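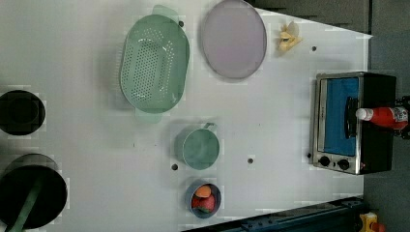 How to clean a toaster oven

Posted Jul 20, 2023

A toaster oven gets dirty faster than a full-size oven because the food sits so close to the elements. Fat lands on the walls and bakes on the next time you use it. If you wipe the inside once a week, the full clean below only needs doing every 2 or 3 months.

What you need

Bicarbonate of soda
Washing-up liquid
White vinegar in a spray bottle
Two soft cloths and a non-scratch sponge
An old toothbrush
A wooden or plastic scraper

Do not use caustic oven cleaner. Most small ovens have a coated lining that it will strip, and the fumes stay in the cavity for days.

Before you start

Switch off at the wall, pull out the plug and leave the oven until it is fully cold. Move it to a clear bit of worktop with newspaper underneath. Keep the flex away from the sink.

Step 1. Take out the loose parts

Remove the rack, the baking tray and the crumb tray. On many models the crumb tray slides out from the front under the door. On others it drops down on a hinge, so look underneath before you tug at anything. Tip the crumbs into the bin and put the parts in hot water with a good squirt of washing-up liquid.

Step 2. Paste the inside

Mix three tablespoons of bicarbonate of soda with one of water. It should spread like toothpaste. Rub it over the floor, the sides and the back with your fingers or the sponge. Keep it off the heating elements and out of any vents. Leave for 2 hours, or overnight if the grease is brown and hard.

Step 3. Wipe out

Scrape off the worst of the paste, then wipe with a damp cloth, rinsing it often. A white film will be left behind. Spray a little vinegar on the cloth (not into the oven) and go over the walls again. It will fizz slightly and lift the film.

Step 4. The elements

Wipe them gently with a barely damp cloth and nothing else. If something has burned on, leave it. It will usually flake off after a few uses.

Step 5. The door

Use the same paste on the inside of the glass, but give it only 20 minutes. The toothbrush is useful along the bottom edge and around the hinges. Dry the glass straight away or it will streak.

Step 6. The outside and the knobs

Wipe brushed metal in the direction of the grain. Some knobs pull straight off and can be washed in the sink. If yours do not move with a light pull, clean round them with the toothbrush.

Step 7. Dry and refit

Dry the rack and trays with a towel and put them back. Leave the door open for an hour, then plug in and run the empty oven at a medium heat for ten minutes with a window open. A faint smell on this first run is normal.

To keep it clean, line the baking tray with foil, but never the crumb tray, as it can overheat there.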